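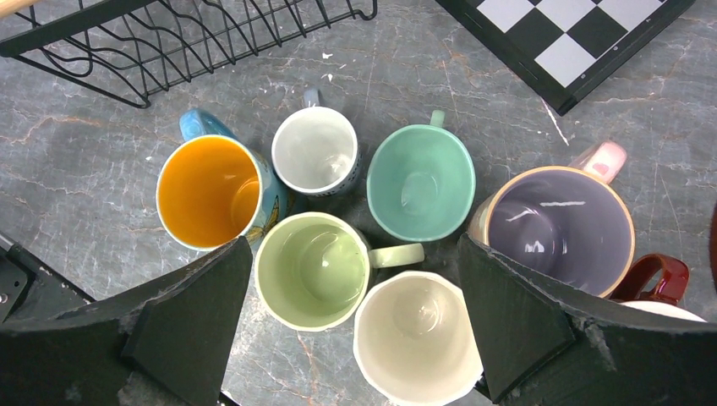

The Mug Shelf Problem

Everyone has too many mugs. You know this. You have a dinner set, maybe, bought all at once, and then you have the mugs, which came in one at a time from everywhere else and stayed.

I went to see Modupe Chukwu about it. She runs Nendgate, a secondhand kitchen shop, two rooms and a back step, and she has been buying other people's mugs for almost 100 weeks now. Cups, she calls them. All of them are cups.

"Matching sets don't sell," she told me before I had my coat off. "Bring me six the same and I'll have them till October. Bring me six odd ones, gone by lunch."

She was pricing while she talked. Sticker, turn it over, look at the foot, next. Five dollars for most. Two if there's a chip on the handle side, and she won't take a chip on the rim at all, not even for the pencil crowd. Fifty-nine mugs on the long table that morning, by her list, and she wanted the lot out before opening.

What goes fast? Color on the inside. That surprised me. People pick a mug up by the handle, sure, but then they tip it and look in. A plain cream outside with a deep purple inside - sold. Orange glaze, sold. Mint green, speckled blue, anything with a bit of a wobble in the rim so it looks like a person made it. White inside is fine too, tea drinkers like it, they want to see how strong they're going. Coffee people don't care what's down there as long as it's big.

She has theories about all this. Big mug people are morning people. Small mug people have a second cup and won't admit it. A mug with a thick rim belongs to somebody who reads the paper and a thin rim is for company. I wrote these down and then noticed I own mostly thick.

So how do you keep them? I asked because mine are in a pile. Modupe doesn't like stacking, full stop. Handmade mugs have soft feet, some of them unglazed, and the foot of one will scratch the inside of another. Stand them up, one layer, handles turned any way that lets the bodies sit close. You get more on a shelf than you'd think. Hooks are okay for the light ones. She had a row of hooks at home, brand called Skarevus, good hooks, and then one October a heavy mug took the screw out of the wall and two others with it. Now it's shelves.

And the sorting. Pull every mug you own out onto the counter, she says, all at once, standing up. Don't do it a shelf at a time, you'll cheat. Then look down at them. The ones you reach for, you already know. The ones at the back you keep for guests, ask when the guests last came.

She does it herself once a year, the week before Ramadan, when her kitchen fills up with her sister-in-law's family and the good cups have to be where tired people can find them at four in the morning. Tea, milk, dates in a bowl. Anything she wouldn't want to hand to somebody goes in the box for the shop.

Stains, quickly. Baking soda and a wet thumb, she says, for tea rings. Leave it a minute. She used to sell a paste called Munen that did the same job for more money and she stopped. No steel wool on a glaze, ever. Gold trim stays out of the microwave. Crackly glaze doesn't want to soak overnight, it drinks the water and then you smell it.

I left with two, naturally. One green, one with a blue handle that doesnt match anything I have. They are on the counter now. I still have to do the shelf, I got as far as teh back row and found a mug from a job I quit and put the kettle on.

Nendgate is open mornings, closed Mondays. Bring your own newspaper for wrapping, she's always out.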